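Boards > Around the House > Entryways & Mudrooms > House slides by the door, who's converted?

Last updated: Tuesday, 9:40 pm

mossyporch
OK I am fully on board with the shoes-off house. We switched in April and I can't believe how much less I sweep! The trick for us was chunky slides for everybody, guests included. Socks alone never worked, my kitchen tile is freezing and my brother-in-law complained every single visit (loudly).

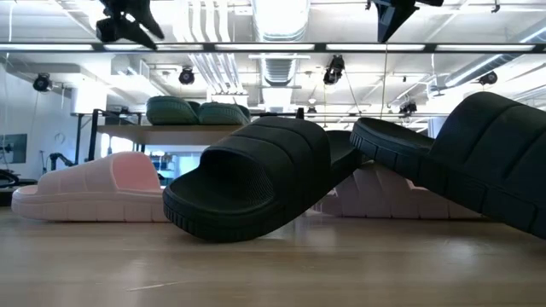 I went with thick soles because I'm on my feet cooking a lot, and my knees noticed within 2 days. Anyone else doing this? How many guest pairs do you keep?

tilley_flats
Yes!! Growing up we had a basket of felt slippers and everyone fought over the good ones. Slides are so much easier – you rinse them in the tub and they're done. I keep two guest pairs, one big and one small, and people figure it out.

grumbleton
Going to disagree. Asking grown adults to put on shared footwear is a bit much. I take mine off if asked, but I'm staying in my socks.

mossyporch
Fair! I never insist. Most people grab a pair on their own once they see them sitting there.

Endesier
The part I love is color coding. Our upstairs is 700 square feet with one tiny landing, and before we gave each person a color it was chaos every morning. Get a low shelf too, the kind you can slide a second row under. Doubles your space and you can still mop.

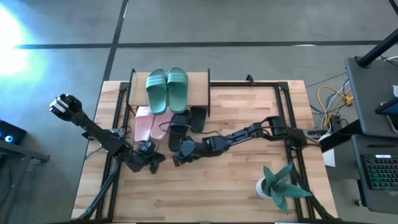 Also put a boot tray next to it for the outdoor shoes. Mixing the two is how you end up with grit in everything, and grit will eat a wood floor.

grumbleton
A low shelf is a stubbed toe waiting to happen. Wall hooks or a closed cabinet, please.

tilley_flats
Hooks for slides? They'd fall off every time the door slams, lol. I do like a cabinet, but ours got stinky by July with the doors shut.

quietlanding
Leave the doors open an inch. Works great for us, and baking soda in an old sock takes care of the rest.

mossyporch
Stealing the sock idea! Measuring for a shelf tonight, I've got a gap beside the radiator that's been bugging me forever.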